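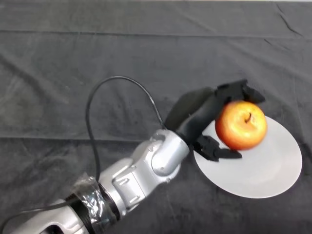

Henk Koster asked at the last open evening whether the Nirkine build was closed to people who had missed the start, and the question has come up often enough that it needs a written reply. It is open. The shared workshop at Davham is looking for two further participants for the next stage of the work, and this notice sets out what is involved, what is already in place and how to apply.

Nirkine: call for participants
Stevens Yard Workshop, Davham
Closing date for replies: 2/9/19

Background

Nirkine is a member project to get a single arm with a two-finger gripper to do simple table tasks reliably: pick up an item of food, put it on a plate, let go, move clear. The project began in June as a bench exercise. The arm is in working order and stays at Davham. The software runs, with faults that are known and listed. Some of the smaller parts are designed and printed by members at Dunberg, who have the better printer and the patience to go with it.

The present task is apple to plate. It was chosen for being easy to reset and cheap to repeat. An apple also has no flat faces, so a poor grip tends to show early, as a roll or a slip, and we would prefer to find the fault there than with something that breaks.

The log now holds 2088 entries. Each is a single attempt, with the start position, the grip width, the outcome and a line of notes. The notes vary in quality. Part of the work on offer is to bring them into a form that can be searched.

What the work consists of

Place A - bench operation. Running sets of attempts under a written procedure, resetting the plate and fruit between them, and keeping the log. The bench operator also does the inspection before power-up: cable run, wrist fixings, finger fixings, stop button. Work is in sessions of two hours. Anyone taking this place should be content to do the same thing many times and write it down the same way each time.

Place B - control and code. Taking over the release routine and the approach path. The release routine at present opens the fingers at a fixed rate whatever the height above the plate. It needs to take account of height, and it needs to stop if the reading makes no sense. The code is Python, partly commented. The approach path is older and was written in a hurry.

The two places overlap. Whoever has Place B will be expected to run attempts as well, and whoever has Place A will be asked what is wrong with the code.
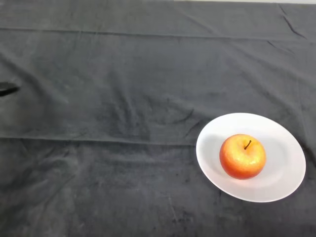 Plate and apple on the bench cloth, Davham.

Bench and working rules

The bench is covered with a dark grey cloth. It cuts glare and gives the white plate a clear outline. It also creases, and creases have at times been picked up by the edge detection as something of interest. A participant with experience of this problem would be welcome. Ironing has been suggested and is under test.

The arm is not operated by one person alone. A second member must be within reach of the stop button whenever the motors are powered. Hands stay off the cloth during a run. If the fruit rolls, it is left to roll until the arm has been stopped. Long sleeves are tied back or rolled up. These rules apply to everybody, including those who wrote them.

Changes to the gripper are made with the power off and are entered in the log before the next attempt. A change that is not in the log is treated as a fault.

What we ask for

For Place A: steady record keeping, ordinary hand tool skills, and willingness to be trained on the inspection sheet. Previous work with machines of any kind is useful. Previous work with robots is not required.

For Place B: working Python, some knowledge of serial communication, and the ability to read another person's code without rewriting it on the first evening. Basic geometry is needed. Experience of motion planning would help but can be picked up here.

For both: membership of the workshop by the time work begins, and attendance at the safety briefing. We ask for a commitment of one session a week. Missed sessions are not a difficulty if notice is given.

What is offered

The places are unpaid. Participants have use of the bench, the arm, the printers at Dunberg by arrangement, and the common stock of fixings and cable. Fruit is paid for from project funds. Travel between Davham and Dunberg is paid at the usual workshop rate when it is for the project, on production of a ticket or a mileage note.

Code and drawings are published under the workshop's open licence with the names of those who worked on them. Participants may use their own results elsewhere, in a course or a portfolio for instance, provided the log reference is given.
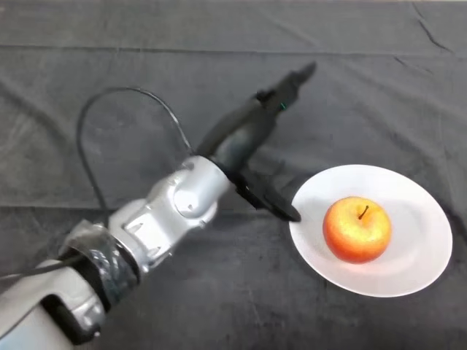 Would a person with no soldering at all be turned away, one reader of the draft wanted to know, and is there any point in applying from outside the town?

No soldering is needed for either place, although it can be learned here on other evenings. Applicants from outside Davham are welcome. Place B can be done partly from home, working from recorded attempts, but changes to the release routine must be tried on the arm with the author present. Place A has to be done at the bench.

Other questions received

Minimum age. Eighteen for operating the arm. Younger members may sit in on sessions with a parent or guardian and may work on the log.

Own equipment. Please bring a laptop for Place B. Other machines may not be connected to the arm controller without agreement. Own hand tools may be used and should be marked.

Length of the stage. It ends when the release routine has been replaced and tested to the written procedure. The next object has not been settled. A pear has support. So does a bread roll, which deforms under grip and would need a different closing rule.

How to apply

Write to the workshop office at Stevens Yard, on paper or by the form on the members' page, with Nirkine as the subject. State which place you want, which evenings you can do, and give a short account of something you have built or repaired, including what went wrong with it. One page is enough. A CV may be attached but will not be read first.

Applicants will be invited to a trial session at the bench. For Place A this is a short set of attempts with the log. For Place B it is a reading of the present release routine, with the author in the room and tea provided. Replies will be sent to everyone who applies.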